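Hilo sobre el cálculo de flecha en tableros y baldas, que es donde se cometen casi todos los errores de dimensionado en mobiliario. Unidades en mm y N salvo indicación.

1/ La flecha de un tablero biapoyado con carga uniforme es 5·q·L⁴ / (384·E·I). Lo que manda es la L elevada a la cuarta. El canto entra en I al cubo. El ancho, lineal.

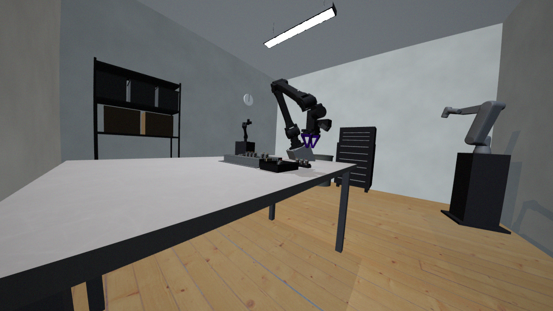 Liam Ó Conaill pregunta si no basta con mirar la tensión de rotura y aplicar un coeficiente de seguridad generoso.

2/ No basta. En derivados de madera la rotura casi nunca gobierna con luces de vivienda u oficina. Gobierna la deformación. Un tablero puede estar al 16 % de su resistencia y tener una flecha inaceptable a la vista.

3/ Caso de trabajo: balda de 830 de luz, canto 25, carga repartida de 500 N en total. E = 3000 N/mm² (valor prudente para un aglomerado corriente; usad el de la ficha si lo tenéis). Fondo de balda: 300.

4/ I = 300·25³/12 = 390.625 mm⁴. q = 500/830 = 0,602 N/mm. Sale una flecha instantánea de 3,2 mm. L/260, para entendernos.

5/ Con canto 16 y todo lo demás igual: I = 102.400 mm⁴ y 12,2 mm de flecha. Nueve milímetros menos de canto multiplican la deformación por 3,8. Esto en catálogo se vende como «versión ligera».

6/ Falta la fluencia. El valor anterior es el del primer día. Con carga permanente hay que multiplicar por (1 + kdef). Para aglomerado en interior seco suele tomarse kdef = 2,25. Los 3,2 mm pasan a 10,5 a largo plazo. Los 12,2 pasan a 39,7 y ahí la balda es una hamaca.

7/ Jennylyn Mangubat: ¿y si atornillo la balda a la trasera?
Cambia el modelo. Con apoyo continuo en el borde posterior deja de ser una viga y trabaja como placa apoyada en tres lados. El borde libre sigue siendo el crítico. Mejora mucho, pero la fórmula del punto 1 ya no vale.

8/ Empotrar los extremos reduce la flecha teórica a la quinta parte. Digo teórica. Una excéntrica o dos espigas no son un empotramiento. Yo calculo siempre biapoyado y lo que dé la unión queda como margen.

9/ En mesas, retranquear las patas ayuda más que engordar el tablero. Con voladizos de 0,2·L por lado la luz central baja a 0,6·L, y 0,6⁴ = 0,13. A cambio hay que comprobar el vuelco con carga en el extremo.

10/ Un listón de canto bajo el frente: 20 × 40 de haya, bien encolado en toda la longitud. Si se encola, calculad sección compuesta con los módulos homogeneizados. Si solo se atornilla cada palmo, sumad rigideces por separado y no contéis con más.

11/ Fe de erratas: en el hilo de agosto puse I = b·h³/3 en una de las capturas. Es /12 respecto al eje que pasa por el centro de gravedad. Gracias a Dindo Navarro por el aviso.

12/ La hoja de cálculo tiene ya la pestaña de placa en tres apoyos. Falta la carga puntual descentrada. La subo el domingo.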